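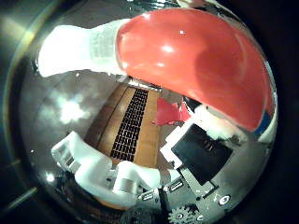

Bottles Out of the Cabinet: Storing and Dispensing Liquid Detergent in Shared Rooms
Speaker notes, Henemstead facilities session, Monday, morning block

Slide 1. Title
Wait for the doors to close. Say which rooms this covers: shared kitchens, utility rooms and common rooms where household liquids are kept in their retail bottles. Bulk drums and wall dispensers are out of scope. Anyone who came for wall dispensers wants the afternoon block.

Slide 2. Scope of the work
The Orkingate building has two utility rooms that open onto common space. Both were stocked with retail bottles decanted from nothing and labeled by nothing except the manufacturer's print. We looked at where bottles were kept, how they were put down after use, and what was left in them when they were thrown out. No new furniture was bought.
Mention that the building is occupied. Work was done between normal uses of the rooms.

Slide 3. Bottle geometry
Go slowly on this one. The rest of the talk depends on it.
A typical detergent bottle has three zones: base, body and neck. The base sets how stable it is upright. The body sets how it is gripped. The neck and cap set how it pours and where residue collects. Shoulder shape matters more than people expect. A rounded shoulder drains toward the neck when the bottle is inverted. A flat shoulder holds a ring of liquid that is thrown away with the bottle.
Point out that full and nearly empty bottles behave differently. A full bottle on its side has liquid against the cap seal. A nearly empty one may not, depending on the height of the neck above the surface. This comes back on slide 6. 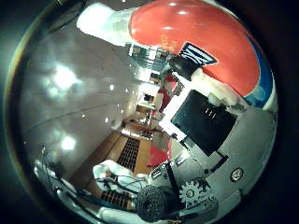
Fig. 1. Tilted bottle, orange-red body with rounded shoulder, white cap and translucent neck section.

Slide 4. Sizes
We standardized on two fill sizes, 800 ml and 700 ml. The larger goes on the lower shelf, the smaller on the upper shelf. Shelf spacing was set to the taller of the two plus finger clearance.
The 700 ml bottle is the Qian refill format. It is narrower in the base and tips more easily when nearly empty. Keep it against the back panel of the shelf. If asked why we kept it at all: it fits the upper shelf without moving the brackets.
Do not get drawn into price per wash. The purchasing figures are not ours to present.

Slide 5. Cabinet layout
One product type per shelf. Front label facing out, cap up. Heaviest items at or below waist height. Absorbent pad under each row, replaced monthly. Cloths go in a separate compartment, never between bottles, where they wick up drips and then transfer them to clean surfaces.
Open shelving is acceptable if the room is supervised. Where children use the room, use a latched door and mount the latch above adult shoulder height. The Fletora cabinet comes with a latch on the lower edge. Move it.
Pause for questions. The latch always gets one.

Slide 6. Bottles laid on their sides

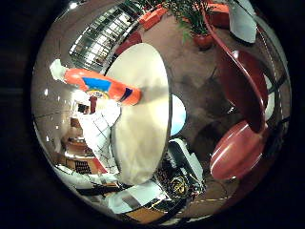 Horizontal placement is the most common departure from the layout, and the written procedure now covers it. A bottle should be on its side only while someone is handling it. Three things need checking: the cap, the label and the surface. An orange bottle lying with its blue label panel on the upper side can still be identified, but turn the same bottle half a revolution and the panel is underneath. The white cap is at one end and the dark navy stripe near the base is at the other, so the orientation can be read from across the room even when the label cannot. On a round table there is also no straight edge to line a bottle up against. Set it down upright, in from the rim, and return it to the shelf before leaving the room.

If the audience is mostly cleaning staff, spend longer here. If it is mostly building managers, go straight to slide 7.

Slide 7. Surfaces
Smooth sealed tabletops: wipe with a damp cloth, then a dry one. Detergent film stays slippery when it looks clean — check with a fingertip.
Bare or oiled wood: blot first. Wiping pushes the liquid along the grain. Follow with plain water on a wrung cloth and dry right away. Test any colored product on an underside before relying on this.
Sheets and covers: remove before pouring. Creased fabric hides small spills and will tip a narrow base. If a cover has to stay on, pull it flat where the bottle will stand.
Perforated or open-grid mats: lift and rinse. Liquid passes through the openings and spreads on the surface below.

Slide 8. Caps and measuring
Close the cap before putting the bottle down. Measuring caps are to be rinsed and dried before refitting, otherwise the thread gums up and the cap sits crooked. A crooked cap will pass a visual check and leak when laid down. Test by hand: quarter turn back, then close until it stops.
Have a spare cap at the lectern. Pass it around if time allows.

Slide 9. Inspection
Weekly, at the same time as the shelf check. Record product, fill level to the nearest quarter, cap condition and whether the label is legible. Use the printed sheet. Free-text notes were tried and could not be compared from one week to the next.
Bottles with an unreadable label are removed. They are not relabeled from memory.

Slide 10. Open items
Drip pads for the narrow shelf — supplier sample still pending.
Hook height for the measuring jug.
Whether the Orkingate sheet can be shared with other sites as it stands. Expected answer in April.

Leave slide 5 on screen for questions. Handouts are on the side table by the exit.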